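Towel-folding robots draw a crowd at Tomton open day

Print this article | E-mail this article

If you think folding the laundry is dull, you should have been at the Tomton workshop in Tanine for its April open day, where people stood three deep to watch a robot handle a gray towel. And they stayed! One family came in at 10 a.m. to get out of the rain and was still there when the coffee urn ran dry.

The doors were open for the whole day and 928 people came through them, easily the best turnout the shop has had. Most headed straight for the cloth-handling bench at the back, where Kamol Phetsri and Thongchai Klinhom took turns running the demonstration and answering questions, many of them from kids who had worked their way to the front.

Cloth is a tough job for a machine. A box or a bottle keeps its shape when you pick it up, but a towel sags, bunches and slides, and it never lands the same way twice. Phetsri told visitors he has been at it for two years and still gets surprised most mornings. "You think you know where the corner is, and then you don't," he said, to a lot of nodding from the parents.

The grippers at the bench have blue-wrapped fingers with dark rounded tips, and they work on a plain white tabletop with the cloth laid straight on it. With the fingertips right on the striped fabric, you can see how little room there is for error.

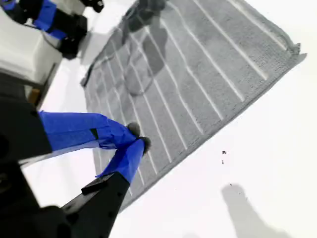

Hands-on in the afternoon

After lunch it was the visitors' turn. Anyone over eight could put their name down for a short go at the controls, with Klinhom standing beside them and talking them through it - slowly, and with great patience. The sign-up sheet was full before 1 p.m. and a second one got taped up next to it.

My own turn was humbling. I chased one corner for what felt like ages, got hold of it, lost it, and was then shown up by a girl in Grade 5 who had the knack right away. Spreading the fingers wide and setting the tips down on the towel before trying to grip anything is a good way to start, and I wish I'd listened to that part.

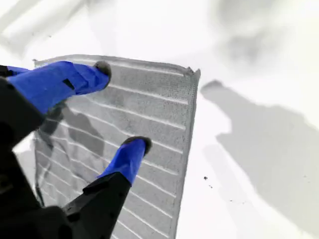
The software side got its share of attention too. Klinhom gave two talks on Qudah, the shop's own program for planning each move, and both were standing room only. He had a favourite line about teaching it with 4,000 practice folds and still not trusting it with his good shirts.

Next to the talks, a table from Humance, the local group that runs after-school tech clubs, was signing up new members at a great clip. Their fall program will include a visit to the same bench, and from the faces around it I'd say those spots will go fast.

Tomton hopes to hold another open day next spring, with more time at the controls and, Phetsri promised, a bigger coffee urn. Admission will be free again. Families who missed out on a turn this time can leave their names at the front counter.

Print this article | E-mail this article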